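Sundport bathroom sockets thread
2020-07-05

1/ Spent part of June reading up on electrical zones in bathrooms, as the house in Sundport is being rewired. Notes follow, for anyone at the same stage. None of this replaces a registered electrician.

2/ Zone 0 is the inside of the bath or shower tray. Zone 1 is the space over it, up to 2.25 m from the floor. Zone 2 runs a further 0.6 m sideways. Shaver units to the right standard are allowed in zone 2 if direct spray is unlikely.

3/ An ordinary 13 A socket has to sit at least 2.5 m from the edge of zone 1 under the current rules. In most British bathrooms that distance ends somewhere in the landing.

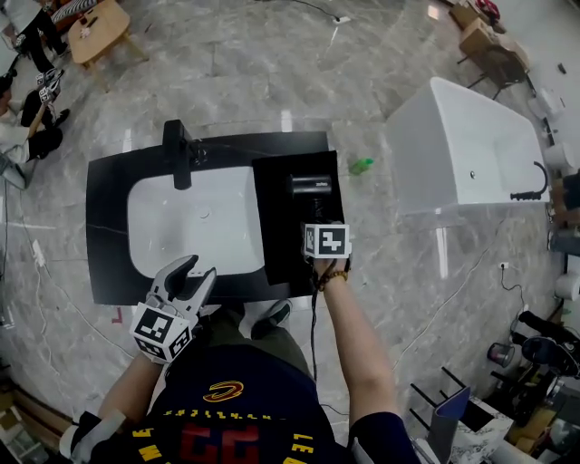 4/ A shaver unit runs through a small isolating transformer, rated for a very light load. It will charge a toothbrush. It will not run anything with a heating element. A hair dryer with its cord hanging down beside a basin, black countertop or otherwise, is a load for a proper socket circuit with a 30 mA RCD, in a room with no bath or shower in it.

5/ A bedroom with a basin is treated differently from a bathroom. The zones are measured from baths and showers, so a basin alone creates none. Sockets should still be kept clear of splashes. Our plan puts the vanity in the back bedroom for this reason.

6/ Quotes so far: 2. Howells came in at £518 for the new circuit, testing and certificate. Gindov wanted more and left making good to us. Both asked for the cable route before pricing, so draw it first.
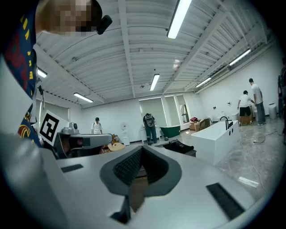
7/ Lighting next. A fitting directly overhead puts the user's own shadow on the work as soon as they bend forward. Anyone leaning over a surface, as the person in the navy shirt is, will block a single ceiling light. Two fittings at face height, one each side of the mirror, deal with most of it. Check the IP rating if they fall within a zone.

8/ Fan: separate isolator, outside the room, labelled. The one at the Sikthorpe flat was behind a wardrobe. Ours goes above the door on the landing side. First fix is in 7 days and I still need to choose the mirror.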